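Mustard Day at the Gevance Works

The parking lot at Gevance holds 40 cars, and on open day it was asked to hold everyone in the county who owns a refrigerator. I left mine on the grass by the feed store and walked the last half mile along the river road, which gave me time to notice that the town smells of mustard from about the second stop sign. It is a good smell for ten minutes. After that it settles behind your eyes and starts making plans.

I should say that I like mustard more than is decent. There are seven jars in my refrigerator door, and two of them have been there long enough to vote. So when the Gevance people put a card in the window of the deli announcing that the works would be open to the public one Saturday in February, tours on the half hour, free pretzels, I wrote it on my hand.

The building is a long brick affair with a newer metal shed stuck on the back like a trailer somebody forgot to unhitch. You sign in at a folding table and are issued a hairnet, a paper coat and, if you have a beard, a second and more humiliating hairnet. I have a beard. The coat came in one size, and that size was meant for a refrigerator.

Our tour was the 10:30, which left at ten to eleven. The first stop is the seed room. Mustard seed arrives in sacks as tall as a fourth grader, yellow on the left, brown on the right, and there is a wall chart explaining which is which for people who can't tell yellow from brown. You are allowed to put your hand into a tub of seed up to the wrist. Everyone did. A grown man in front of me went back for a second turn and pretended he had dropped something.

What I hadn't known is that mustard seed tastes of almost nothing until you wet it. Our guide handed out a dozen dry seeds apiece and told us to chew. It was like eating gravel that had been near a salad. Then, a few seconds in, the heat showed up, and a whole line of people in paper coats went quiet and looked at the floor. The hotness is made on the spot when the crushed seed meets water. Cold water makes it fierce, hot water tames it, and vinegar holds it wherever it has got to. I have been eating the stuff for decades and could not have told you any of this.

From there it's up a metal staircase to the soaking tanks, which are the dullest part of the tour and the part the guide loved best. Seeds sit in vinegar and water overnight. They were sitting in it while we watched. We watched for quite a while.

The grinding floor is more like it. Gevance still runs one pair of stones, each the size of a café table, and they turn so slowly that you could lose an argument with yourself about whether they're moving. The stones are called the Rulier pair, after the quarry, and they make only the coarse brown mustard in the squat jars. Everything else goes through steel mills in the shed, faster and much louder. The official line is that the two methods are equally good. The official line was delivered by a man patting a millstone.

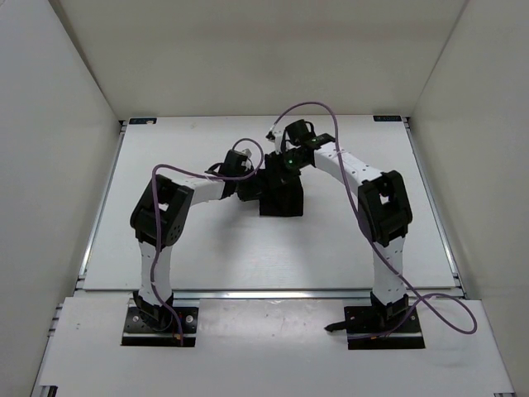 They make 3,287 jars of the coarse on a good day, a figure painted on a board over the door, where I suppose it has to be repainted whenever there's a better one. I asked whether a good day was common. The guide said it had been a while. The smooth yellow they don't count on a board at all, and it seems to be regarded the way a family regards the cousin who went into real estate and pays for the reunions.

Next comes filling and capping, seen through a window. I could have stayed an hour. The jars come around a bend in single file, stop, get a squirt, shuffle on, get a lid and go off to be labeled. Now and then one falls over, and the jars behind it bunch up like people at the foot of an escalator until a woman in blue gloves reaches in and sets it straight without seeming to look. A small boy next to me cheered each time. By the fourth one, so did I.

Labels are done on a machine with SIKORA cast into the side in letters you could read from across the river. It's older than anyone who works there, and the guide said it throws a crooked label whenever the weather changes. The crooked jars can't go to the stores, so they end up in the gift shop at half price. This is the most useful thing I learned all day, and I will be back every time it rains.

Then the tasting, which is held in the old boiler room and is where the tour stops being a tour and becomes a crowd. Twelve mustards in white bowls down the length of a trestle table, a bucket of pretzel sticks at each end, and no system whatsoever. The printed sheet said to start mild at the left and work your way right. Half of us had come in through the other door. I met the horseradish first, head on, and the next several bowls are a matter of hearsay.

My notes, as far as I can read them:

The honey one is fine if you think of it as dessert.

The dill is better than it sounds. It sounds terrible.

Coarse brown, off the stones: the reason to come. It's sharp at the front and a little bitter after, with whole seeds that pop. I ate it on a pretzel, then on a cracker somebody had brought from home, then on nothing.

The cranberry is made for the holidays and was still on the table in February, which tells you how the holidays went.

The beer mustard I wrote down as "brown, cross, good with ham?" and I stand by the question mark.

There's a corner given over to the history of the firm, with old tins in a case and a delivery bicycle you may not sit on. I sat on a bench next to it instead and read about the flood, the other flood, and the year they tried ketchup. The ketchup gets a single sentence and no photograph. A framed price list gives the whole range as it stood when my grandmother would have been shopping, and I heard three separate people read the prices out loud in the same wounded voice.

The gift shop is where the paper coats come off, and it's run with more discipline than the rest of the place put together. There was a line to get in, a line to pay, and a third line that I joined out of habit and that turned out to be for the restroom. You can buy mustard, mustard spoons, a mustard-colored scarf, and a game called Direck, made of wood, with no visible connection to mustard. It was on the shelf between the aprons and the postcards. I picked up the box and read the rules on the back twice and can report that it's for two to four players.

I bought four crooked jars of the coarse, one straight jar of the dill to give to someone I want to surprise, and a spoon. The spoon is too wide for the jar. I tried it in the car.

Outside they had a tent with sausages, and a brass band from the high school playing with gloves on, which did more for the tubas than for the clarinets. The sausages were good. They came with a paper cup of the smooth yellow and no choice in the matter, after all that talk about stones. I asked for the coarse and was told it was inside. I pointed out that I had four jars of it in my bag. The girl at the grill said in that case I was all set, and moved on to the next person.

A few practical points for anyone going next year. Go early or park at the feed store, where the grass was firm and no one minded. Tour 201 on the clipboard was full by noon (the tours are numbered from the first open day they ever held, so don't panic as I did when I saw it). Wear shoes you don't love, as the grinding floor has a film of something on it. Strollers can't go up the metal stairs and have to be left by the hairnets. Eat breakfast, but not much. The free pretzels are real pretzels.

And wash your hands before you rub your eyes. It's printed on the back of the ticket, in red, and I read it on Monday.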